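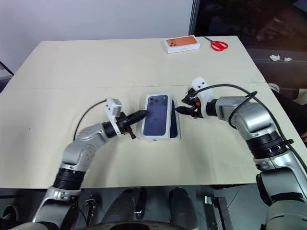 *Page last changed: 4 July 2025*

# Week 3: Photographing a place that everybody has photographed

Welcome back, and thank you for the contact sheets, which I have now been through twice with a pot of tea at my elbow. There is some lovely work in there! Before we move on to printing, I want to spend one more session on travel pictures, and mostly on the question of what to do when you arrive somewhere and feel you have seen it all already.

Our case this week is the harbor at Brundgate. If you have never been, you will still know it from calendars and biscuit tins: the curved wall, the lighthouse at the end, the boats all pointing the same way. I went for the first time one May, with a bag far too heavy for the hill, and I took the calendar picture within a few minutes of getting off the bus. I'd encourage you to do the same. Take it, get it out of your system, and then you can start looking.

## Reading before class

- The chapter on edges and corners in the course reader
- The Drumen series in the shared folder (look at the pictures first, and only then at the captions)
- Your own notes from week 2, especially whatever you wrote about weather

## Walking before shooting

My habit, and you are welcome to borrow it, is to walk the whole place once with the lens cap on. It feels like torture for the first stretch, particularly if the light is good, and you will be certain that you are missing everything. Some of it you will miss. But you begin to notice where people slow down, which side of the street has the long shadows, and what the ground is made of. At Brundgate I had walked nearly to the fuel pumps before I saw that the harbor wall changes color halfway along, from a warm brown to something close to slate, and that join ended up being the subject of every picture I kept.

So when you make your second pass, try to have a sentence in your head. Mine was "old wall, new wall." It needn't be clever, and it needn't ever appear next to the prints.

## Limits that help

For Drumen, which is a flat stretch of salt marsh with hardly a tree on it, I took one fixed lens and allowed myself 20 exposures. I have taught this exercise for years and somebody always groans at the number, usually somebody who comes back with half of it unused.

A few practical points about flat country:

1. Decide early whether the sky or the land is getting the space. A horizon through the middle can be beautiful, but choose it on purpose.
2. Get low. Puddles, ruts and grass stems turn into landscape when you are kneeling beside them (bring something waterproof for your knees).
3. Watch your exposure on pale mud. The meter will want to make it gray, so open up a little and check the result.
4. Stay longer than is comfortable.

## Color and mood

We touched on this last time and ran out of minutes, as we always do. Compare the two Toprak pictures in the folder, the quarry in early morning and the same quarry at noon. Most of you said you preferred the morning one, and so did I for a long while – it is softer, bluer and much easier to hang on a wall. The noon picture tells you more about what it is like to stand there, though. The rock looks hard and the shadows are small and black. I'd like us to talk about which of those you would put first in a series, and whether the other one needs to be there at all.

## For next week

Choose a well-known spot within walking distance of home. A fountain will do, or a bridge, or the front of the library. Visit it at least 2 times, at different hours, and bring 8 pictures, of which only one may show the thing itself in full. Small prints are fine, and please write on the back which visit each one comes from.

If you would like to join the Saturday walk at Zastanden, add your name to the sheet by the door. We meet at the lower parking lot, the one beside the mill, and we go in all weathers. Sturdy shoes, please, and a spare battery – the cold up there eats them.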